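Robot club workshop tips, Gurkham room, Thursday group

Quick ones before practice. Add yours at the bottom, Seon-mi tidies up the list in June.

Wipe the table first. Dry cloth, then damp. 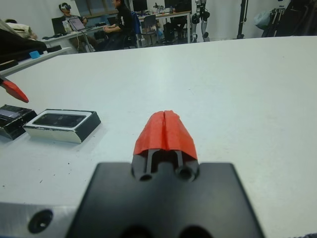
Fingertips wear out faster than you'd think, so check both arms at the start and again at the break. Look at the seam. Close the fingers all the way like these red tips, pressed together with just a thin slit, and if one side sits higher redo it. Spare screws in drawer 6. Put the lid BACK on.

Two-arm practice: one box per arm, go slow, call out before you move. Ridwan's team does 2 dry runs with nothing on the tabel first. Good habit.
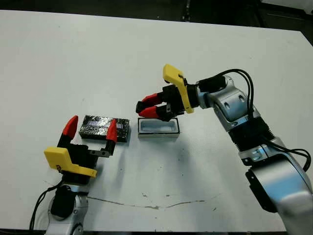
Dark box on the left, clear container on the right, one gripper at each.

Cables last. Check for slack by hand, then power on. Questions to Anisa, not teh group chat.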